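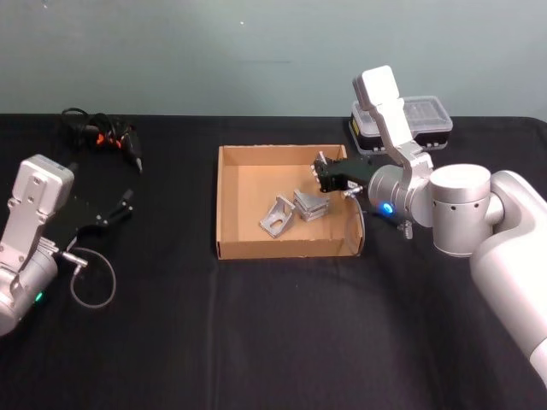 Two arms at the long bench, Kurndale workshop. Aluminium brackets in the tray.

About Zenesero

Zenesero is a shared workshop in Kurndale where members build robots and small automatic machines for their own use. We rent 573 square feet on the ground floor of the old Sturnach building. There are two rooms, one for cutting and drilling and one for assembly and electronics. The second room is where the two-arm build lives.

The workshop was started by Inger Holst, who had been building a plotter in her spare bedroom and ran out of floor. Mareike Görtz joined the following April and brought a pillar drill, a lathe and most of the hand tools we still use. They run the place between them. Neither is paid for it.

The two-arm build

This is our longest-running project. The aim is a bench setup that can pick small metal parts out of an open tray and put them down again in a known position, so that members making batches of brackets do not have to sort them by hand. Mareike looks after the mounting and the grippers. Inger writes the control software and keeps the log, which stood at 2751 entries on October 19, 2023.

We cover the table with black because bare worktop gave us reflections that upset the part finder. The trays are plain corrugated card. We tried steel ones first and the fingers marked them, and when a move goes wrong card gives way before a finger does. A new tray takes a few minutes with a knife and a rule. 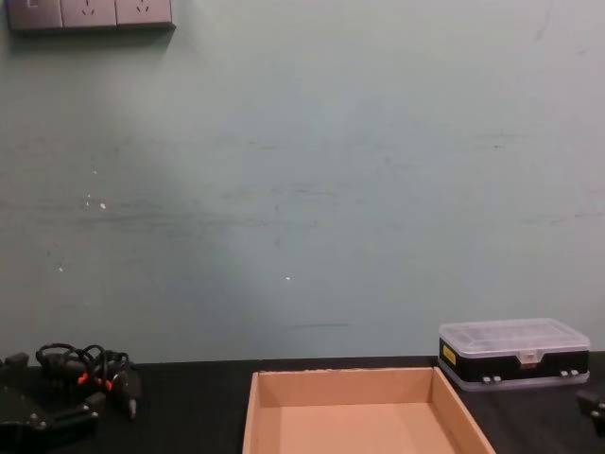
Cabling is the part we are least happy with. It still gets bundled at the back of the table, and every change to a gripper means undoing some of it. Mareike has drawn up a proper cable run along the wall and it is next on the list after the new finger tips. Small fixings are kept in compartment boxes with the lids clipped shut. We ask everyone to put them back that way.

The parts we practise on are angle brackets from the Frandsen shelving job, a batch of 800 that one of our members made for a local shop. The spares came to us. They are awkward to grip when they lie stacked together, so they make a fair test.

Membership

You do not need any experience with robots to join. You do need to do the safety session before using the drill, the lathe or either arm. Members pay monthly and can use both rooms at any time once they have a key. Materials are charged at cost.

Work on the arms is open to any member who has done the session. Ask Inger for a log-in and read the last few pages of the log before you change a setting. Write down what you changed, including when you put it back.

Visits can be arranged by email. The entrance is at the side of the building, through the yard, and the bell is on the left.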